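Home | Projects | Reports | Teams | Contact

Filed under: Student Work, Robotics, Planning

6 min read

Lonitz kitchen project: what to buy, and when
Term report, 24/09/2022

When we took on the Lonitz project in May, we thought the shopping would be the dull part. We wanted to get to the learning code and watch an arm put plates away! Four months on, the equipment plan has become the piece of work we are most pleased with, and it has changed the rest of the project quite a lot.

The task is simple to say. A two-finger gripper has to load plates into a wire rack, drop cutlery into a caddy, and take everything out again afterwards. The department gave us a ceiling of £1186 for anything that isn't the arm itself. The arm is on loan from the teaching lab until the end of the year, so our money had to cover the gripper, a camera, mounts, the kitchen things and spares.

Our first list

We wrote the first list in one afternoon and it was awful. It had a gripper from Hilix, a second gripper from Cloutier "to compare", two cameras and a full set of crockery, and it went well past the ceiling before we had added a single bolt. We had also forgotten delivery, and we hadn't asked whether either gripper would fit the flange on the loan arm. (The Hilix one does. The Cloutier one needs an adapter plate, which was quoted to us at £70.)

So we started again and split everything into three columns: things we needed before we could test anything, things we could put off, and things we could try in simulation first. The third column kept growing. By the end of the week most of the kitchen was in it.

Simulating before ordering

We built the worktop in Kenetti, the simulator our course already uses, so there was no licence to pay for. Getting the rack right took longest. Wire racks are mostly gaps, and our early model used solid boxes for the collision shapes, so plates bounced off thin air above the slots. Once we rebuilt it rod by rod the plates began to sit on edge as they should.

This is where the plan started to save us money. The question for any gripper was how far the fingers could go down between the dividers before something touched. We ran each finger shape with the rack empty, then with one plate, then with neighbouring slots filled. Wide fingers were fine in an empty rack and hopeless in a full one. The narrow fingers from Hilix reached the lower part of the slots in nearly every run, and they come with the basic gripper at no extra cost.

We looked hard at the rack as well, as we had meant to buy a fancy one with a drip tray. What mattered to us in the end was much plainer:

- looped dividers that hold a plate upright
- a caddy that hooks on the rail, so it can be moved or left off
- foot pads that lift the frame off the counter
- a matte dark finish, to keep glare down for the camera
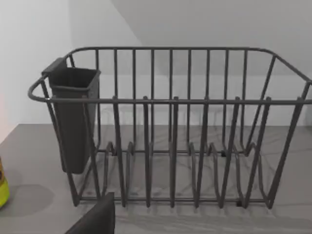 The camera was the other big choice. We had wanted two, one overhead and one near the wrist. In simulation we tried each on its own, and the wrist view gave us enough for the plate task, though the caddy was harder because the fingers hide the opening just before release. We have put the second camera off until next term – a bit of a gamble, but the mount points are already in the design, so adding it later is a small job.

Where the budget stands

The revised order comes to £1077 including delivery. It covers the Hilix gripper, one camera, the wrist mount, a rack with caddy, a set of plates and cutlery, cable and fixings. We have set £51 of what remains aside for broken crockery and spare finger pads, and the rest is held back in case prices move before the order is approved. The Cloutier gripper is off the list for this year, adapter plate and all.

Still to sort out

We need a worktop of the right height. The lab bench is too tall for the arm to come at the rack from above, and we would love to use an old kitchen counter if we can find one in decent condition. We also have no idea yet how well the simulated friction matches real glazed plates, so the first week with the hardware will go on dropping, sliding and measuring. Bring it on!

The order form goes to the lab office with this report. If it is approved as it stands, we will fit the gripper first and the camera second, and run the empty-rack tests before any plates come out of the box.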